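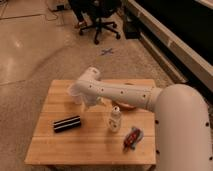
小方桌台面,浅蜜色拼板,板缝为左右走向,前沿的木边颜色更浅。

小方桌维护记录:板缝、表面油和桌上的几样东西

上次写柜门铰链的那篇,评论里有人问客厅角上那张小方桌用的什么油。当时回复得比较短,只说了 Wuvirico 的硬蜡油,没有讲步骤,也没有讲为什么不用漆。二月又重新做了一遍表面,趁记录还在手边,整理出来。

先说桌子本身。购入时是二手,卖家给的资料只有一张送货单,写着 Plaltano,价格 261 元,含搬运。没有型号,没有树种。台面是几条长板拼起来的,板与板之间留有看得见的缝,站在桌前看是一道一道的横线。桌子不大,近似正方,一个人可以抱起来,但抱的时候要托住桌腿上端的横档,不能只抓台面前沿。前沿那根木条颜色比台面浅,是单独加上去的,抓着它搬动等于让胶线受剥离力。

树种的问题我问过 Etelka Rácz。她修旧家具,店名叫 Zurska,我以前的两把餐椅也是她换的榫。她看了桌底没有上油的那一面,判断是某种软阔叶材,具体哪一种不肯下结论,理由是颜色受旧油影响太大,除非切一小块看端面。我没有让她切。对维护来说,知道它偏软就够用了:打磨时砂纸目数不能太粗,压痕比划痕更常见,重物不要拖。

板缝

先处理缝,再处理面。顺序反过来的话,清缝时带出来的脏东西会粘在新油上。

拼板台面的缝会随湿度变化。木材顺纹方向几乎不动,横纹方向动得多。这张桌子的板是左右放的,所以变化发生在前后方向:冬天开暖气,缝变宽;梅雨季,缝变窄,个别地方会合上。因此缝里不应该填硬的东西。上一任主人在靠墙那一侧的一条缝里填过木粉腻子,已经开裂,裂开后松动的部分每次擦桌子都掉一点粉。我全部清掉了。

清缝的工具试过几种:

牙签。太软,遇到硬化的腻子就断,断头留在缝里更麻烦。
美工刀背。可以用,但刀背有棱,容易在缝边上啃出缺口。
旧银行卡剪成斜角。适合收尾,清浮灰,不适合清硬块。
薄钢片。最后主要用的是它。把两面的毛刺用油石去掉,斜着插进去,顺缝方向拉,不要撬。

拉完以后用吸尘器的扁嘴吸一遍,再用干的硬毛刷顺缝刷,再吸一遍。不要用水冲,也不要用湿布往缝里压。水进到缝里,缝边先膨胀,干了以后会留下一道起毛的边,还得再磨。

清完之后检查有没有松动的板。方法是用指节沿每条板敲过去,听声音,再用两只拇指在缝的两侧交替往下按。如果两侧有高低错动,说明那一段下面的固定松了。我这张在右后角有一处,原因是桌底一枚螺丝滑牙。处理办法是把旧孔用同类木屑加白胶填实,夹住,等胶干透再重新开引孔。夹子用的是 Koller 的 F 夹,夹口垫了两层硬纸板。力度以胶刚刚挤出为准,再拧就会在台面上压出印子。前面说了,这块木头偏软。

螺丝孔这里补充一句。桌底的固定孔如果是圆孔,而且螺丝拧得很死,台面就没有横向移动的余地,迟早从缝或者板中间裂开。应该把靠前和靠后的孔改成前后方向的长圆孔,螺丝加垫片,拧到贴住就停。中间那一排可以保持圆孔,作为定位。我改了靠后的一排。靠前的没有改,前沿有那根木条,拆装太费事,先观察一个冬天。

打磨

旧油层不厚,没有必要磨到白木。目的只是把表面打毛,让新油吃进去,顺便去掉杯印。

从中等目数开始,顺板的方向走,用平的木块垫着砂纸。不要用手指直接压砂纸,手指之间的空当会磨出浅沟,当时摸不出来,上油以后侧光一照很清楚。每条板单独磨,尽量不要横跨缝来回,跨缝会把缝边磨圆。缝边轻微倒角没有关系,但每条要一致。我第一次做的时候没有注意,左边的几条缝边明显比右边圆,后来只好全部补倒了一遍。

压痕的处理:浅的用湿布加熨斗蒸,能起来大部分;深的留着。蒸的时候布要拧到不滴水,熨斗停留的时间宁可短,多做几次。蒸过的地方会起毛,等它完全干了再用细砂纸带过去。这里的完全干是指隔夜,用手背贴上去和旁边没有温差才算。

杯印分两种。白色的杯印是水汽停在蜡层里,用布蘸一点油擦就能退掉不少。黑色的是铁和木材里的单宁反应,擦不掉,只能磨或者用草酸。桌子后部原来有一小块发黑,我磨了两轮,变浅了,没有继续。再磨下去那块就会低于周围,放东西不稳,得不偿失。

前沿的木条单独处理。它比台面颜色浅,我不打算做成一样的。曾经有人建议用带色的油把它压深,我试过桌底背面的一小段,结果偏红,和台面的黄调反而更不协调,于是放弃,仍用透明油。

除尘用吸尘器加微湿的无纺布。不要用那种带粘性的除尘布,有些会在表面留一层东西,影响油的渗透。桌角、板缝、前沿木条与台面的接缝是三处最容易漏的地方。

上油

Wuvirico 硬蜡油,透明,哑光。共 3 遍,都很薄。

第一遍用白色百洁布打圈,再顺纹拉平,等一会儿,用干净的棉布把浮在表面的全部擦掉。所谓全部擦掉,是指换一块新布擦过去,布上几乎没有油迹。很多人失败在这一步,觉得留一点在上面保护会更好,结果干了以后发粘,落灰,只能刮掉重来。

第二遍之前用最细的砂纸轻轻带一下,力度相当于擦玻璃。第一遍油会让木纤维立起来,不带这一下,最后的手感像细砂。

第三遍只做台面,桌腿和横档不做。腿的受力和磨损都不大,两遍够了。

缝里不要特意灌油。刷子或者布经过时带进去的那一点就够。灌进去的油干得很慢,天热时会往上返,在缝口形成一条亮线。我在桌底试过,第二天还能挤出来。

用过的油布要摊平晾干,或者浸水以后再丢。干性油氧化放热,布揉成团有自燃风险,这一条不分品牌。

完工以后放了 9 天才正常使用。说明书上的可用时间更短,但室温偏低时固化会慢,我以指甲在不显眼处轻压不留印作为标准。期间可以放轻的、底面干净的东西,不要放热杯子,不要铺桌布。桌布会把溶剂闷在里面。

油耗方面,这么小的台面用得非常少。小罐装开封以后,倒进更小的瓶子里,尽量装满,减少空气。剩在原罐里半罐,几个月就结皮。结皮以后下面的油还能用,但要过滤,麻烦。
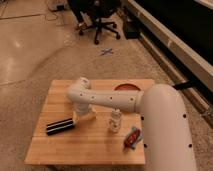 小方桌与后方的米色地面,黑色办公椅在更远处。

桌上放什么

这张桌子的用途一直没有固定。靠得近,坐着的人顺手就会放东西,所以需要考虑不同底面对油面的影响。下面按接触方式写,只讲常见的情形。

底面宽、重量轻的,例如黑白条纹的那块长条,平放即可,压强很小。要注意的是颜色。深色塑料或者橡胶类的东西,如果长期在同一位置不动,增塑剂可能迁移到油面上,留下一块发粘或者颜色略深的印子。我在书架上吃过这个亏,一个黑色的橡胶脚垫,拿起来以后下面是一圈洗不掉的圆印。所以深色的、材质不明的东西,我会每隔几天换个位置,或者斜着放,减小固定接触的面积。斜着放还有一个作用,它不会正好压在一条缝上。

底面小、竖着放的,例如白色的小物件,关键是稳定性。拼板台面相邻两条板之间总有极小的高差,小底面如果一半在缝这边一半在缝那边,碰一下就会晃。放在单条板的中间就没有这个问题。如果底面有棱,下面垫一小片毛毡,不要垫纸,纸受潮会粘住。

圆的、浅的盘碟,问题在底圈。很多盘子的底圈没有上釉或者没有打磨,转动时像砂轮。我用细油石把底圈过一遍,手指摸着不刮手就可以。浅盘另一个问题是会藏水。盘底和台面之间形成一个封闭的小空间,洗完没有擦干就放上去,水汽出不来,第二天就是一圈白印。处理方法前面写了。预防方法是倒扣晾干以后再放。

红色、反光的小件,这一类我归为杂物,包装、挂件、钥匙扣都算。有金属边的不要在台面上滑。印刷颜色鲜艳的软包装不要和没有固化的新油接触,红色颜料尤其容易转印。我在试板上压过一张红色的塑料袋,隔夜就有淡粉色。固化以后再试,没有。

热的东西一律加隔热垫。硬蜡油的蜡成分遇热变软,杯底温度高的时候会留下杯口大小的光泽差,侧面看得到。这个可以用细布蘸油局部修补,这也是我选油不选漆的主要原因。漆面的耐热耐水都更好,但一旦坏了就是一整片,修补有边界。油面容易坏,也容易修。家里的桌子如果有人愿意每年花半天时间维护,用油更省事;如果没有,用漆。

桌子和地面

地面是米色的,抛光,反光比较强,左侧到了亮的时候会有一块明显的光斑。这对检查台面平整度有一点帮助:蹲下来,视线贴着台面往亮处看,凡是漏磨、漏擦、浮油没有收干净的地方,光泽会断开。晚上只有顶灯时看不出来。建议上油安排在上午,擦浮油时自然光还够用。

抛光地面比较滑,桌腿底下要有垫。毛毡垫静音,但会吸灰,灰里有沙,推的时候就变成砂纸。橡胶垫不滑,但前面说过,橡胶可能留印。我现在用的是软木加一层薄毡,软木在上,毡在下,每隔一段时间撕掉换新的。换的时候把旧胶用酒精擦干净,腿底面是端面,吸胶,擦一遍通常不够。

四条腿不平的话,先确定是腿的问题还是地的问题。把桌子原地转九十度再试,如果晃的仍然是同一条腿,是腿;如果晃的位置留在原处,是地。我这张转了以后基本不晃,所以没有动腿。地面上换个位置就解决了。

办公椅最好不要离桌太近。五爪底盘的脚轮伸出来的半径比坐垫看起来大,转身时轮子或者爪端先碰桌腿,碰的高度正好在腿的最下端,那里最容易掉油。我的桌腿上有几处小的磕痕,高度一致,就是这样来的。补的时候只做局部,砂纸裹着手指磨到边缘没有台阶,点两次油。

日常清洁

干布优先。需要用水时,布拧干,顺板的方向擦,再用干布收一遍。不用含硅的家具喷蜡,硅进入木材以后,以后再上油会出现鱼眼一样的小坑,去掉非常困难。不用小苏打糊,碱会让一部分木材变色。油渍用中性洗洁精稀释后擦,擦完清水再擦一次。

缝里的碎屑用硬毛刷,不要用针。面包屑一类的留久了会受潮,膨胀,卡得更紧。

维护周期我按触感决定。滴一滴水在常用的位置,等几分钟擦掉,木色变深说明油层已经薄了,可以补一遍。不用全磨,细砂纸带一下,薄薄一遍油,擦干净。补油连准备带收拾,超过 20 分钟就说明上得太厚了,时间都花在擦浮油上。

遗留问题有两个。一是右后角那枚螺丝,填过的孔现在是紧的,能撑多久还要看。二是前沿木条与台面之间的胶线,靠左有一小段能插进一张薄纸。暂时没有处理,准备等湿度高的时候再量一次,如果那时合上了就不管它;如果还是开的,拆下来重新胶。Etelka Rácz 的意见是现在就拆。我还没有决定。

评论里问到的另外一个问题,硬蜡油能不能用在砧板上。我没有试过,罐子上写的用途也没有包括砧板,所以不回答。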